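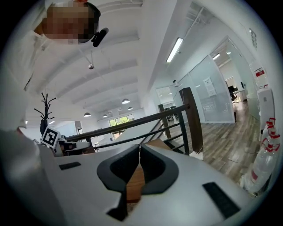 How do we get consistent recordings when different students take turns with the hand-held grippers on the same table-cleaning task?

I help out with the robotics club at Rivadeneyra, and we're getting ready for the Funeck student challenge. The kids record themselves doing the task with two hand-held grippers, one in each hand, and a policy gets trained on those recordings. The task we picked is pulling a small squeegee across a tabletop. With one student recording, the trained arm does a pretty decent job. When we mix in everybody, it hesitates, lifts off halfway, and sometimes goes back over the same strip again and again. I'd love for every kid to have a turn and still end up with something we can enter. We're on a school budget, so more equipment is out.

squeegee_mom

Agree on one way of doing the task, write it down, and have every student practice that way before you save any recordings. The mixing you describe nearly always comes from students solving the same job differently, and the training has no way of knowing which of them to follow.

I run the Nokness after-school program with high schoolers, and we went through this very same thing with a wiping task the spring before last, so let me tell you what we did, and I apologize in advance for the length.

We had 5 students recording. One pulled the tool toward herself in long strokes. One pushed away. One boy did tiny quick back-and-forth strokes (he washes windows with his uncle on weekends and he is very fast, and very proud of it, and I did not have the heart to say anything for two whole meetings). All of them got the table clean. But when you put those together, the arm has seen somebody pull and somebody push from the very same starting spot, and it ends up doing a bit of each. Your "hesitates and lifts off halfway" sounds so much like ours that I laughed out loud reading it!

So we sat down with a pizza and wrote a one-page script. I'd suggest letting the students write it themselves, they are much stricter with each other than I would ever be. Ours went something like this:

Start with both grippers up off the table and hold still for a breath.
Close the right gripper on the middle of the handle.
Set the blade down flat at the far edge.
Pull toward you in one stroke, all the way, at the speed of slow talking.
Lift, move over by a little less than the width of the blade, set down, pull again.
Finish with the tool lifted and both grippers still.

The "speed of slow talking" came from one of the girls, who would recite the same line from a song under her breath on every stroke. I thought it was silly and then I tried it and my own strokes evened right out.

The other hand is where we went wrong for a long time. With two grippers, everybody thinks hard about the hand that has the tool and forgets about the other one, and the forgotten one wanders. It drifts, it opens and closes, it scratches somebody's nose. All of that goes into the recording too. So give the left hand a job, or at least a parking spot.

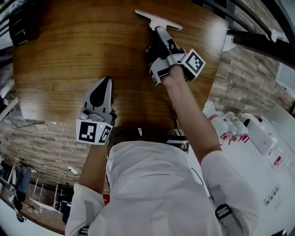

We settled on resting it against the wood near the close edge, fingers relaxed, and leaving it there until the last stroke was finished. It looks stiff when you watch a student do it, but the recordings got so much easier to line up afterward. If your task really needs the second hand, to steady something for example, then put that in the script too, with the moment it comes in and the moment it leaves.

Grip matters more than I expected as well. A thin handle can twist in the fingers under pressure, and each student will hold it at a slightly different tilt. We wrapped a bit of tape around the handle where the fingers should close. Cheap fix, and the kids could find the spot by looking. Please put the tape on before you start recording and keep it there, as a tool that changes its looks in the middle of things is one more difference to sort out.

If your grippers have the printed square markers on them, have somebody be the marker watcher. Loose sleeves and elbows love to cover them up, and then the tracking jumps. Sleeves pushed up is a rule in our room now. We check for it along with charging and wiping the lenses.

Then there's the throwing away, which is the hard part with teenagers. Over the whole season we recorded 1146 runs and we kept 299. I know how that sounds! The first time I read out those two numbers there was an actual groan. But most of the ones we tossed were from before the script, and the arm trained on the 299 was better than the arm trained on the full pile, which we did try, on a Sunday, with everyone crowded in front of the laptop. Seeing the two side by side convinced them better than any speech from me would have.

You asked about everyone having a turn, and I want to say something about that because it's the part I care about most. Practice runs don't need to be saved. In our room a student does practice runs until a teammate watching with the script in hand says "that's one," and from there on we save. Some kids got there in one meeting and some took three or four. The boy with the fast strokes took the longest of all and then ended up being our steadiest hand. Everybody had runs in the final set. We also swapped who was watching, and I think they learned as much on that side.

Do let the setup vary, though. Same method, different starting spots for the tool, different students' heights, lights on and off, things on the table and things gone. I once got so carried away with sameness that we taped down the exact position of everything, and the result could clean one table in one spot in our room and fell apart at the demo when they gave us a different table. Lesson learned the hard way, in front of parents.

Happy to type out our full script if you'd like it, though yours will be better if your own students fight over it first.

Vasanthi Majumder

just have your best kid do all of it. we did and placed fine. mixing people is asking for trouble imo, you can let the others do the slides and the building

toggleswitch_dad

I'd go along with most of what Vasanthi wrote, and I'll add a couple of things from the judging side, having helped at a few of these student events (I don't speak for any of them, and please read your own rulebook).

Check your timing before you blame the students. If the two grippers and the camera don't start together, the left hand in one recording can be a hair ahead and in the next a hair behind, and it looks exactly like two people with different habits. What we have teams do is clap the grippers together gently at the beginning of the session and look for that moment in each stream. If it lands in the same place, good. If it doesn't, fix that first, and then go back and see how bad your mixed set really is. I've seen a team throw out two weeks of perfectly nice work over a clock setting.

Second, label who did each run. Initials in the file name is plenty. When squeegee_mom says one student's recordings work and the mix doesn't, I'd want to add people back one by one and train in between, to see whose runs upset things. It may be a single person with one odd habit, and it may be something as small as lifting the tool before the end of the stroke. We used Stundevero to keep our lists in order, but a spreadsheet would do the same job.

Third, keep sessions short. We stop each student at 33 runs, then somebody else takes over. Arms get tired holding those things up, and tired arms cut corners, literally in this case, as the strokes start to curve in at the ends. You can see it in the plots if you look at the last ten of a long session next to the first ten.

As for having one kid do all of it, it does work, I won't argue with that. Some events ask the students to talk about their own part though, and a child who spent the season on slides has a rougher time in that conversation. I'd rather see a slightly wobblier arm and a whole team that can tell me why it wobbles.

One small disagreement with the long answer above. I wouldn't delete the runs you don't use. Move them to another folder. We had a student go back through the rejects and pull out the ones where the tool slipped and was picked up again neatly, and adding a handful of those helped the arm recover when it fumbled. Wait until the basic version works before you try that.

ElbowRoom

Thank you all so much, this is more help than I'd hoped for. I read the script out at our meeting yesterday and there was an immediate fight over pushing versus pulling, so I guess we're on the right track! Pulling won by one vote. We also did the clap test and our left gripper was starting late every single time, so that gets fixed first. Vasanthi, yes please to the full script, and what kind of tape did you use on the handle? Ours peels off at the edges after one meeting.

squeegee_mom

Cloth tape, the kind for hockey sticks! Wrap it on a slight slant and press the end down with the back of a spoon. I'll post the script as soon as I've found the clean copy, the one on our wall has pizza on it.

Vasanthi Majumder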